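Devov Adds Stoneware and Ceramic Bowls to Its Kitchen Line

Devov, the home goods division of Gutico, will begin selling a new line of everyday serving bowls in April. The Negi collection includes 72 pieces in white, gray and soft pastel finishes, and will be carried in 200 stores and through the company's website.

The bowls were designed for small tasks at home: holding cut fruit, mixing a dressing, serving a single portion of soup. Each size stacks inside the next, and all pieces are safe for the dishwasher and the microwave.

"Most households reach for the same bowl every morning," said Valentin Leitner, head of product at Devov. "We wanted that bowl to be pleasant to hold and easy to replace — one piece at a time, without buying a full set."

Customers may return any unused piece within 90 days of purchase. Replacement pieces will remain available for every color in the collection.
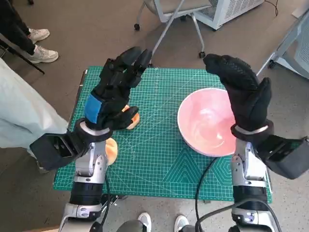 Store displays will open on a Sunday, with fruit served throughout the afternoon. Retailers wishing to carry the collection may contact the Devov trade office.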